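Chapter 7
Attachments, Departures, and Replacement

Learning Objectives

After reading this chapter, you should be able to:
Define attachment as the term is used in film development.
Explain how a key person clause affects the financing of a picture.
Compare the options open to a producer when a director or lead performer withdraws.

Key Terms: attachment, letter of intent, key person clause, pay-or-play, holding fee, turnaround

7.1 Introduction

A feature film in development is a set of promises. The script may be finished and the budget approved, yet the project has value to lenders and distributors mainly through the people who have agreed to make it. When a director or a leading performer is formally connected to a project, that person is said to be attached. Attachment may rest on a signed contract, a letter of intent, or a verbal understanding between a producer and an agent. The three forms carry very different legal weight, although trade announcements seldom separate them.

Consider the case of Alby, a family drama developed by the production company Charbonneau. Producer Darlene Beaulieu acquired the script in July and secured Dwight Kowalchuk as director under a letter of intent. Two distributors made offers on the strength of his name. On 12 November 2022, Kowalchuk withdrew in order to take a television series. Both offers contained a key person clause, and both lapsed. The company had already spent 40 percent of its development budget, including a holding fee on a stage it did not yet need.

Beaulieu faced a choice that recurs throughout this chapter. She could suspend the project, offer it to another company, or name a replacement quickly and reopen talks with the distributors on weaker terms. She chose the last course, and Chantal Leclerc was engaged as director 22 days later. 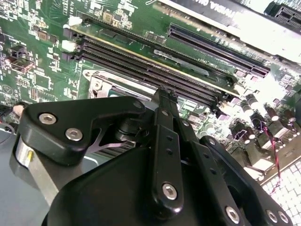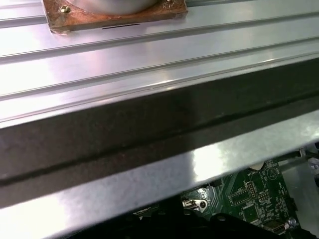
A replacement director does not simply inherit the work of the first. Casting, design, and the shooting schedule have usually been arranged to suit one person's methods, and each must be reviewed before new contracts are issued. The motherboard in the first photograph, with a green memory module in its uppermost slot and black slots beneath it, offers a limited comparison: a module is made to fit its slot, while a director's agreement must be drafted again for each person who signs it. Section 7.2 examines the main terms of that agreement, beginning with pay-or-play.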